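2020-12-18

Long day, good day! I finally got the Trelitz planner talking to the simulator without the grasp poses coming out mirrored, and I want to write it down while I still remember how.

The bug was in my own wrapper. Flurkport hands over object poses with the quaternion as w first, the planner reads w last, and my conversion code did the swap in one direction only. So every pose going out was fine and every pose coming back was garbage, but garbage that looked plausible as long as the object was more or less upright (which is why I chased the collision checker for two evenings, poor thing, it never did anything wrong). Four lines changed. I added a round-trip test that throws 4000 random poses through both directions and compares them, and it passes, and I ran it again just to watch it pass.

After lunch I loaded the kitchen table layout, with the Panda at the table, the clay pan and the little bus, and started on the approach motions.

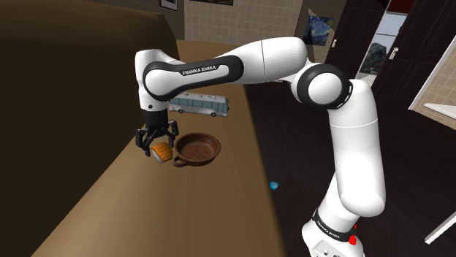

The other thing I changed is how the pre-grasp gets picked. Before, I took the first pose that had an inverse kinematics solution and went with it, and half the time that left joint 4 close to its limit with no room for the lift. Now I sample 18 candidates per object, throw out whatever collides, and score the rest by distance from the joint limits plus a small penalty for moving far from the current configuration. Planning went from 967 ms to roughly a third of that. I had expected it to get slower! My guess is that the bad starts were making the planner wander all over the place before it found a way through, but I'd like to plot it properly before I believe myself.

Still to do: the perception side. Right now I read object poses straight from the simulator, and that's cheating. The Alemneh segmentation model runs on rendered depth already, only the masks get ragged wherever the gripper blocks part of the view. Maybe I should render the robot from its own joint angles and subtract it before segmenting. I love this idea a bit too much for this hour, so it goes on the list.

Also, rename the config files. There are 19 of them and three are called "final". Edex wants the logs in one folder per run as well, with the random seed in the name, and I keep forgetting the seed.

Tomorrow the lift, and then placing things back down. Bed now, after one more run.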